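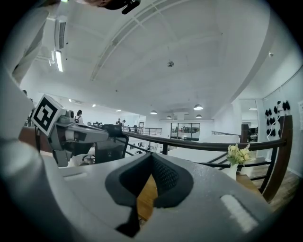
Photo: Plinska / Marisol Becerra

About Plinska

Plinska collects and prepares demonstration data for organizations that teach robots to handle everyday objects. Our work begins with people. Trained operators carry out ordinary tasks with hand-held grippers, and each demonstration is recorded from the gripper's own point of view. The recordings are then reviewed, labeled and delivered as examples from which a learning system can be trained.

Our operators work in offices, kitchens, workshops and shared buildings as well as in our own rooms. A gripper may be used at a wooden tabletop beside a vase of flowers, with an open atrium and other people in the background. Square black-and-white markers mounted on the equipment help our software establish the position of one gripper in relation to the other.

The company was founded by Marisol Becerra, who continues to serve as director. Our first collection, Jibrin, contained 875 demonstrations of simple tabletop tasks. Its successor, Fusard, added two-handed work and was recorded at 122 sites. Both collections remain available under license to universities and commercial laboratories.

Every demonstration is examined by 2 reviewers before release. Recordings in which the task is incomplete, the markers cannot be read or the operator has departed from the written instructions are returned to the collection team. Reviewers also check that the consent records for each site are in order. Requests for removal may be made in writing at any time.

Operator training is provided through Stavetti, our teaching division. The course covers equipment care, calibration, safe conduct in occupied buildings and the keeping of session notes. New groups are admitted each May.

Inquiries concerning licensing, site participation or employment should be addressed to the Office of the Director.

Page last reviewed August 18, 2021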